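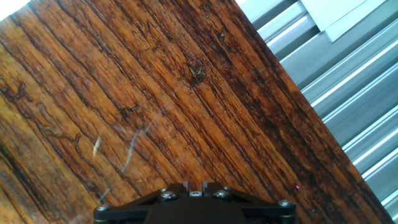
Page last changed: Jul 27, 2023

Shop Notes, item 114: Finished boards, C-clamps and pencil marks

The May issue covered rough stock. This item deals with boards that already carry a glossy finish and still need one more operation, usually a layout line, a stop block or a second board clamped to the first. Most of the returns to the Haven finishing room this spring were boards of this kind, and the damage was done after the last coat had cured.

Reading the surface first

Inspect the board before anything is set on it. Strongly figured wood hides defects well. On a board with orange and honey-gold bands between near-black streaks, a fine crack that follows the grain reads as one more dark line, and a dent in a dark streak may not show until the board is turned toward a window.

Tilt the board under a single light source and look along the grain, then across it. Scratches tend to show as pale, thin lines that ignore the direction of the grain. Some pale lines are reflections off the gloss. Move the light: a reflection travels with it and a scratch stays where it is. Circle confirmed scratches on the paper map of the board and leave the wood unmarked.

Small knots get their own entry on the map. Check for raised or frayed fibers in the pit, which catch a polishing cloth and pull. Fibers that stand above the surface are cut flush with a sharp blade held flat. Do not fill a pit on a finished board without asking the finishing room, as the filler we stock dries lighter than the topcoat.

Specks of foreign color are recorded too, however small. Domnica Vlad has asked that they be left in place until she has looked at them. A speck on top of the finish can be lifted, while one under the finish means sanding back, and she would like to be the one who decides which it is.

Work surface

Slatted aluminum surfaces are flat and easy to keep clean, and chips drop through the gaps. They also put every edge of every slat in contact with the underside of the board. Brush the slats before the board goes down. Lift the board to reposition it; do not slide it. If the underside is a show face, put a felt strip on at least two slats, one near each end of the board. The strips in the Tudose cabinet are cut to 900 mm and can be trimmed.

Keep loose hardware off the board until it is needed. A clamp laid on a glossy face touches at the frame, the pad and often the end of the handle, and those contact points are where Tatu Laizer found most of the short marks on the Umska shelving. When the clamp does have to be set down on the work, put a cloth under it.

Pencils

Red pencil is the shop standard for dark reddish-brown wood. Graphite disappears in the darker streaks and leaves a sheen on gloss that is hard to photograph for the job record. Red is not perfect on orange areas, so extend the line past the band until it crosses darker grain.

Use a sharpened tip and light pressure. A hard tip dragged across a gloss coat leaves a groove that remains after the color is wiped off. On the last coat, mark on low-tack tape wherever the tape will hold. Keep one pencil with the cut sheets and one at the board. Reaching across the work for the only pencil accounts for a surprising number of dropped clamps.

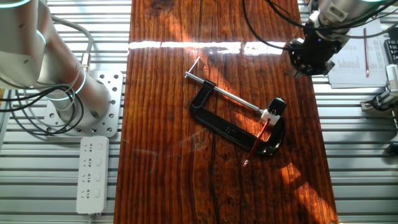 Setting a C-clamp on a finished face

1. Back the screw off until the opening clears the board and both pads with room to spare. Check that the swivel pad tilts freely. A seized pad turns with the screw and cuts a ring in the finish.

2. Wipe the pad and the fixed jaw. Dried glue on either one will print into the topcoat.

3. Place a wood pad on each side of the board. Offcuts are fine if they are flat and free of finish. Freshly coated offcuts can stick.

4. Bring the clamp in from the edge with the frame held clear of the face. The throat depth decides how far in you can reach. If the clamp will not reach the line, use a deeper one and put the short one back.

5. Turn the screw by hand until it bears, then check that the screw is square to the face. A leaning screw walks as it tightens and drags the pad with it.

6. Tighten with the T-handle using fingers only. For a stop block on finished stock this is enough. Lenuța Marinescu tested the Velora blocks at hand pressure with a side load of 500 N and measured no movement.

7. Center the T-handle bar in the screw so that neither end hangs low over the board.

Removal is the same sequence in reverse. Support the frame with one hand before the screw is loosened. Do not let the clamp hang from the pads.

Long boards

A board over 700 mm gets a second clamp, or a support block at the free end if only one clamp can be fitted. Sunlight on the bench is a separate matter. A dark board lying half in the sun heats unevenly, and a thin one may cup enough to open an existing crack. Pull the blind on the window side if the board is going to stay out through lunch.

Cut sheets

Printed cut sheets stay beside the board, face up, and off the finish. Toner has transferred to gloss coats on two occasions this year, both times under clamp pressure. Read the column headings again after each page turn, as the revised sheets list width before length. Older sheets should be handed to Maeve Mac Giolla for shredding.

Corrections to the clamp procedure go to Macario Figueroa by the end of the month. The revised sheet will be posted inside the door of the clamp rack.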